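Clidbridge Chamber Singers: From the Back Row
January

The big news everyone wants me to be excited about is the new scheduling and practice-track service, Silero, which our section leaders voted to try through the spring. I have been asked to explain it. I will also be giving my opinion, and you can skip those parts.

The pitch goes like this. Each singer gets a recording of his or her own part, sung by a synthetic voice, with the other parts turned down low. You can slow it down, loop four measures, and mark the spot where you keep going flat. Lilibeth Castillo has used it with her church choir and says the altos learned a 14-page motet in two rehearsals. I believe her. I would like to know what they sounded like in the third.

My worry is an old one. A choir that learns from tracks learns to match the track. The tuning on these things is keyboard tuning, so every major third comes out wide, and then we spend half of rehearsal bringing it back down where it belongs. Kenneth Cabrera ran the tenors through the Calimlim setting of the evening hymn this way last fall, and they came in knowing every note and breathing in all the same wrong places. The tracks don't breathe, so the tenors breathed whenever they ran out of air. It took us longer to undo that than it would have taken to teach the thing from the piano.

Kenneth disagrees with this account and has asked me to say so. He points out that in the previous season the same piece went badly with no tracks at all.

I will grant the sign-up side is better than the paper sheet on the piano lid. You tell it you'll be absent, and it tells the section leader. We have 30 singers on the books, and I don't remember the last time I saw all of them in one room before the dress rehearsal. If Silero fixes that I'll write a nicer column.

It costs money, of course. The first quarter comes out of the music budget, which is the same pot we buy scores from. That's the part I like least. Amado Mangubat thinks we can make it up with the raffle at the Zomon Hall concert. We have thought this about a number of raffles.

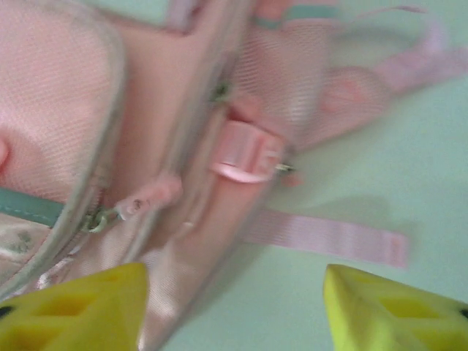
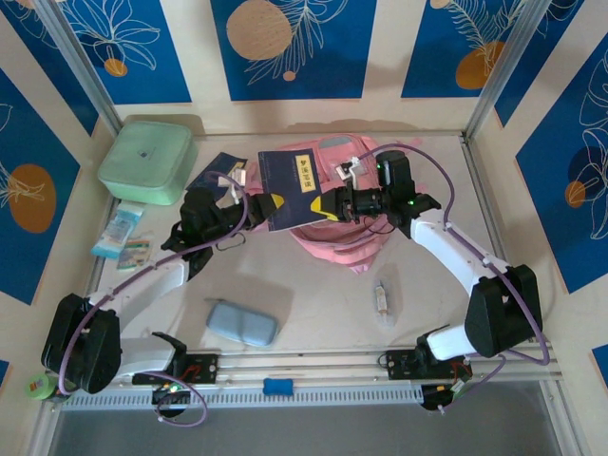

Pink bag, two angles.
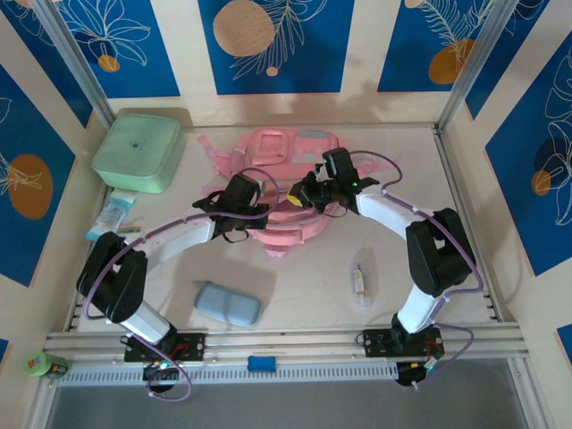
On to the program itself, where I have fewer complaints. Erlinda Dimaculangan has picked two sets of folk song arrangements and one long piece in eight parts that we have no business attempting. She knows my feelings. The second basses divide in the final section, and there are only three of us, so somebody is going to be very exposed on a low E flat. I have suggested a cello. I was told that the arranger did not ask for a cello.

The folk songs are a safer bet. Two are strophic and could be learned by anybody who shows up. The third has a humming accompaniment under a soprano solo, and I'd ask everyone to please look at it before we meet, particularly the page turn, which lands on a held chord and always sounds like a flock of birds taking off. Copy the next line onto the bottom of your page in pencil. Pencil only. The scores are rented and we paid for the last set.

Auditions for the solo are open to all sopranos and to any alto who's curious. You'll need 13 measures, from the pickup after the double bar. Dindo Pangilinan will play for you. He would rather not transpose on sight, so tell him the day before if you want it down a step.

As for the tracks, my advice is to use them for notes and rhythm, then turn them off and sing your line while somebody else sings theirs. Do it in a kitchen if you have to. Listen to the fifth before you worry about the third. If you can hold your part against one other human being who is slightly lost, you're ready for rehearsal.

We'll take a show of hands on renewing the service after the concert. I plan to keep an open mind until then and have been told I don't look like it.

Warm-up starts at 7, which means singing at 7. Bring water.

Don't miss an issue! Enter your email to get the newsletter in your inbox. You can unsubscribe at any time.

Contact us | © Clidbridge Chamber Singers. All rights reserved. | Back to top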